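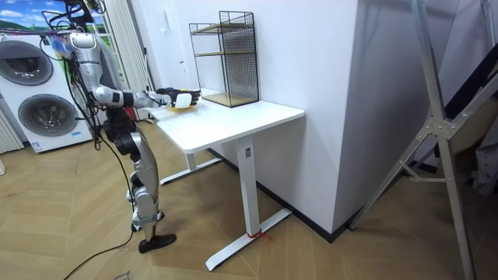 Trosholm standing desk, white, 131 cm wide
Reviewed by Tiina Keskinen
20 March 2026

I bought the Trosholm last July to replace a fixed desk that was giving me a sore back by lunchtime. It cost £300 with delivery, which puts it in the middle of the range. The Ludolton is cheaper but only comes in black.

It arrived in two boxes. The heavier one holds the frame and weighs 34 kg, so get help if you have stairs. Putting it together took me 90 minutes on my own. The instructions are clear until the cable tray, where the drawing shows the screws going in from the wrong side. I had to take the tray off and start again.

Going up and down is smooth and quiet enough to do during a call. There are three memory buttons and I use two. At full height there is a slight wobble if you type hard. At sitting height I don't notice any.

White shows everything. Tea rings come off with a damp sponge if you get to them the same day. Biro needs a drop of washing-up liquid and some patience. I tried a scouring pad once and it left a dull patch by the mouse, so stick to the soft side.

The control panel came loose in the autumn. Stokdale, the shop I ordered from, sent a new bracket within the week and didn't ask for the old one back.

Good points: quiet motor, easy to clean, decent service
Bad points: cable tray drawing, wobble when raised
Score: 4 out of 5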